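Week 2 - Connective Tissue: What Holds Us Together
Notes by Margareta Voicu

Last week we stayed on the surface. Today we go underneath, and I think it's the best part of the unit! 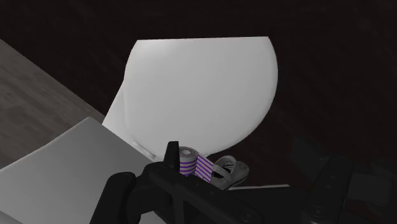
Connective tissue has fewer cells than you'd expect and a great deal of material between them. We call that material the extracellular matrix. It is made of protein fibres sitting in ground substance, and the mix decides how the tissue behaves.

Collagen fibres are strong and resist pulling. Elastic fibres stretch and spring back (pinch your earlobe and let go). Reticular fibres are finer and form a branching mesh in organs like the spleen and lymph nodes.

Fibroblasts make most of the fibres in loose and dense connective tissue. Cartilage has chondrocytes instead, each in a small space called a lacuna. Cartilage has no blood vessels of its own, so it heals slowly - ask anyone with a sore knee.

Tendons join muscle to bone. Ligaments join bone to bone. Please learn that pair by heart!

Before the lab: read to page 105 and bring coloured pencils.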